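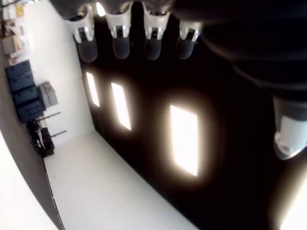
Wrist view with four cylindrical fixtures at the top and the storage wall on the left.

Kaltley Robotics Club: Ilo wrist-view set

Summary

Ilo is the student project of the Kaltley Robotics Club. The goal this year was to teach one arm and hand to move objects between surfaces using only what the wrist camera sees, with no overhead camera and no markers on the objects. This set holds the recordings we made for that, plus the scripts we used to read them.

The set has 72 episodes in the main part and 2 longer ones kept separate for testing. Everything was recorded in the club room during the spring term, mostly on Sunday afternoons when the building is quiet.

What an episode contains

- wrist video, saved as recorded
- joint positions for the arm and fingers
- gripper command at each step
- a one-line task note typed by the student operating the arm
- an outcome field: done, partial, or stopped

The video and joint logs share a clock. Episode 501 starts its joint log late, so drop the opening part of the video before using it. Episode numbers do not start at zero and there are gaps. Numbers were assigned when a run began, including practice runs that we later deleted.

Camera view

The wrist camera is fixed to the hand and turns with it. We did not rotate the video to keep the room upright. In a good part of the set the ceiling runs down the side of the picture, and the ceiling lights go white and bleed into the dark areas near them. Fingertips stay at the top of the view. We left exposure on automatic, and bright walls and floors are often washed out.

If your model expects level images, rotate them yourself and check the result. A single rotation value will not work for a whole episode.

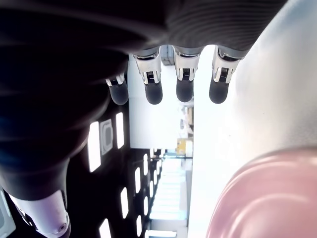 Loading the files

Unpack the archive and keep the folder names as they are. The loader looks for a video and a log with the same episode number. Run check_pairs first. It prints any episode with a missing file and exits. Then run make_clips, which cuts each episode into clips of 100 steps and throws away a short last clip unless you pass keep_tail.

The Chou config is the one we used for training. The other config in the folder is older and uses different joint names. It is only there so last year's notes can still be followed.

Splits

Train and validation are split by episode, never by clip. Please keep it that way. Our first split mixed clips from the same episode and the validation numbers looked much better than they should have. The Grudcombe split, made for the student competition in March, is in its own file and should be left unchanged if you want to compare with our entry.

Known problems

- Room clutter changes between sessions. Bins, boxes and shelf items show up in the background and a small model may learn them.
- Parts of the arm block a large share of the view in some poses.
- Task notes were typed by different students and the wording is uneven. Spelling was left alone.
- "Partial" was used loosely in the early episodes. Treat it as "not done" if you need a clean label.
- Finger positions are the commanded values in a few early logs. These are listed in notes.txt.

Use

Free for classes, clubs and non-commercial projects. If you use it in a report, cite it as the Kaltley Ilo wrist-view set and say which split you used. Do not use it to judge whether a hand is safe near people, as nothing in it was recorded for that.

Changes

Current version: fixed joint names in the Chou config, added the outcome field to the test episodes, removed duplicate logs.
Previous version: first release to other school clubs.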